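Tunach Stationery Exchange - minutes of the year-end meeting
29 December 2018, upstairs room

Present: Solène Vidal (chair), Mihret Lencho, Rosine Besson, Jérémie Besson, Gaspard Bodin (minutes)

Solène thanked everyone for coming out between the holidays, and thanked Rosine in particular for the walnut cake, which held up the start a little but was well worth it.

1. September minutes. Read and agreed, with one spelling put right (Gaillard has two l's - sorry again!).

2. School packs. Mihret told us the fall packs had gone down very well and that the Gaillard school would love 20 more before spring. We had a long and friendly talk about what goes in them. Jérémie would like a ruler in every pack, Rosine feels the little ones lose them by lunchtime, and in the end we settled on rulers for the older classes only.

3. Money. There is 673 in the account, and Solène would like us to keep 600 of it back for the spring order. Agreed, though Mihret hopes we can look at it again if paper goes up.

4. Sorting the desk things. Pens with more than one color are to be tried in every color before they go in a pack, and Rosine kindly offered to do the scribbling.

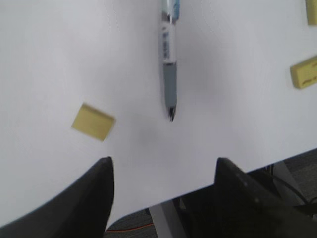

Jérémie asked whether the small yellow pieces should go in with the pens or have a box to themselves, and after some back and forth we chose a box to themselves, with a label on the lid. Gaspard will write the labels.

5. Any other business. Solène still has the key to the Suvham cupboard and will bring it next time.

Meeting closed with more cake.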